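Mandcombe Robotics Software, Unit 6: Wrist-camera policies in simulation
Course notes, A. Marinescu. Lab sheets by Heriberto Esquivel.

6.1 Setup

We continue with the Kelmendi scene from Unit 5. The control loop runs on joint position targets, and the policy receives the wrist image plus gripper width. The full state is logged for debugging, but the policy must not read it. Submissions that query handle poses at run time will be returned.

Episodes are limited to 700 control steps. Each group has 170 demonstrations, of which 126 are for training. Keep the split fixed between runs or your numbers can't be compared.

6.2 Handle pose from one view

The first stage estimates the handle axis in the camera frame. Fit a line to the segmented rod, then recover depth from the known bracket size. Two failure modes matter for the report: occlusion of a bracket by a finger, and assignment to the wrong panel when more than one handle is in view.
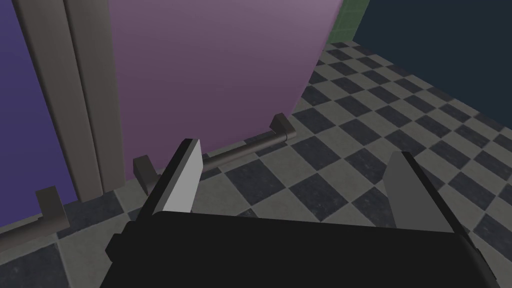 Fig. 6.1. Wrist view, fingers open. Left bracket of the purple panel's handle partly hidden by the left finger; second handle at lower left.

In views like Fig. 6.1 the mask splits where the finger crosses the bracket. Do not merge the pieces by pixel distance. Project the finger geometry from the current gripper width, mark those pixels as unknown, and fit the axis to what is left. The robot model is already loaded, so the extra cost is one render per step.

The floor pattern also produces strong diagonal edges. A plain edge detector will lock onto them – use the segmentation.

6.3 When no handle is found

The detector has to be able to return nothing. Early versions of the Trendberg baseline always returned the best-scoring line, and the planner would then approach a panel border with full confidence.
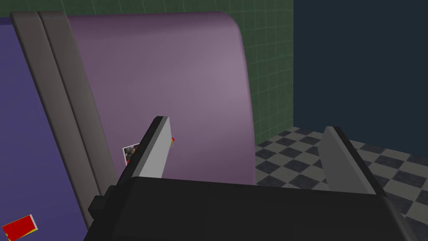 Fig. 6.2. Wrist view with no handle visible. The parallel gray strips left of the purple panel are candidates for a false detection.

Reject a candidate if its fitted width is inconsistent with the rod model at the estimated depth. After 2 consecutive rejections, hold position and hand over to the search behavior. Log the rejected candidates with their scores.

6.4 Lab task

Implement the finger mask and the rejection test in the Bratness node. Report axis error with and without the mask, and list all false detections by step number. Marinescu will take questions on the planner interface; questions on rendering go to Esquivel.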